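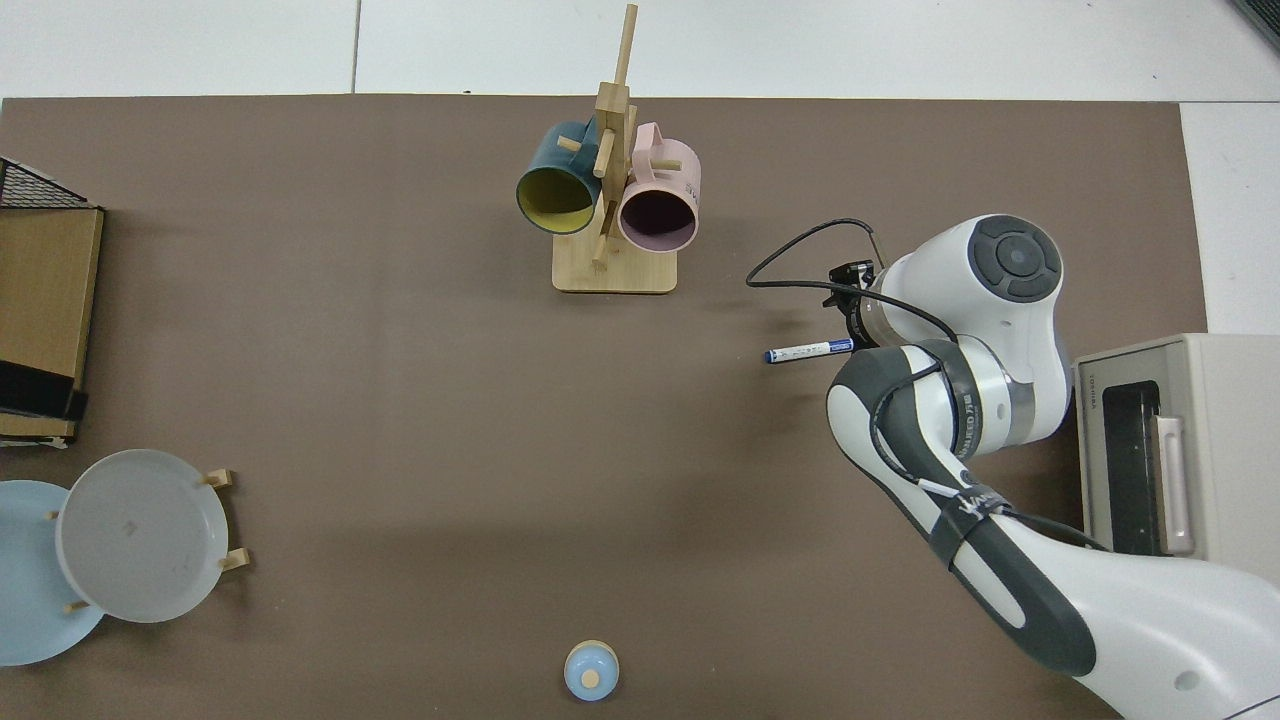 Figure 3. One of the Grimik layouts, with the arm holding a marker.

5.2 Does clutter hurt, or is it just the wrong clutter?

When we started this project I was pretty sure that clutter was our enemy. Every time a policy failed on us, I'd look at the layout, see a bunch of stuff that had no business being there, and blame the stuff. So for this section we tried to test that properly. We took the Grimik layouts and sorted the objects in each one into "near" items (things the gripper might bump on its way) and "far" items (things that only change what the camera sees). In Figure 3, the marker in the gripper is the target object, and everything else, from the two mugs hanging on their wooden stand to the plates and the toaster oven over on the right, counts as clutter for that trial. The mug stand is my favorite troublemaker. It's tall and skinny, and the pegs stick out, so a planner that treats it as one fat cylinder gives away a lot of free space (ours did exactly that until May, sorry everyone).

We trained two versions of the policy on the same 3,518 demonstrations. The first one, which we call plain, sees the demos as they were collected. The second one, Taltach, gets the same demos but with the far objects randomly swapped in image space during training. The near objects stay put in both. I want to stress that last bit, as an earlier draft had people thinking we moved everything! If you swap a near object, the recorded arm path may go straight through the new one, and then you're teaching the robot something pretty awful.

Each policy then ran 500 trials at the Tristville lab, using layouts it hadn't seen. Of those, 400 had at least one near object and the rest had only far ones. Chaminda Karunaratne set up the layouts and Houshang Abbasi scored the trials without knowing which policy was running, so you can't pin the numbers on my wishful thinking.

In the far-only trials, Taltach did clearly better than plain. Most of plain's failures there looked like the same mistake over and over: the arm would drift toward some bright round thing, usually a plate, and then hang there. Taltach mostly stopped doing that. In the trials with near objects, though, the gap shrank to 8 points, and I'd call that a bit of a letdown. We'd hoped that better attention to the target would help with collisions too. It helped some, but both policies still clipped the mug stand with the wrist on the way in, and both were bad at backing off once they'd touched it.

We also tried adding the depth channel from the Jalali setup, thinking it might fix the wrist problem. It made training slower and didn't change the kind of failures we saw, so we left it out of the main results. The wrist cable may be part of the story, as our collision model leaves it out completely. We come back to that in Section 6, along with the retreat behavior.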